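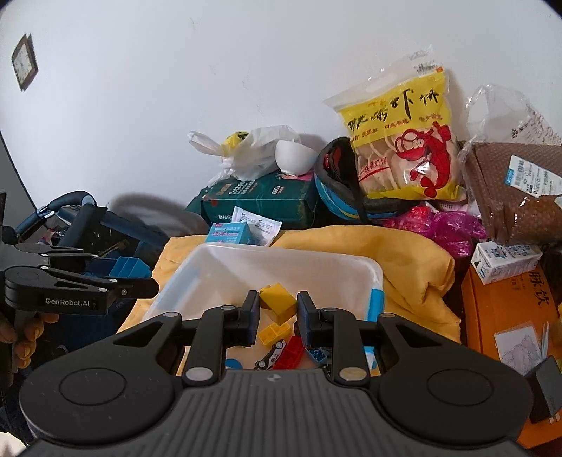
The gripper over the toy bin, jaws open above the yellow bricks.

I've been meaning to write up the Niltix hand-held gripper kit for ages, and as Els Van Leeuwen has now asked me twice whether she should get one for her own build, I'd better get on with it! We put ours together over 6 evenings at the Matlala workshop, Tshepo Maluleke doing most of the fiddly joints while I read the instructions out loud (and then read them out again, as page 20 really ought to come before page 6).

Once it was together I took it home and set it on toys, which I'd recommend to anyone. Bricks are kind to a beginner – they have nice flat sides and the blue jaw pads sit squarely against them. Toy cars are another matter, especially lying on their side in a heap, and I dropped ours over and over before I learned to come in more slowly. The pivots have stayed smooth and the pads still look new.

My grumbles are small ones. It's a wide thing, so getting down into the corners of a bin takes some wriggling, and my wrist does ache by the end of a long session. I'd have liked a spare set of pads in the box too, and a printed parts list with decent-sized lettering.

Would I buy it again? Yes, happily, though I'd borrow one first if you have small hands. Tshepo wants me to add that the little screws are very easy to lose in a carpet.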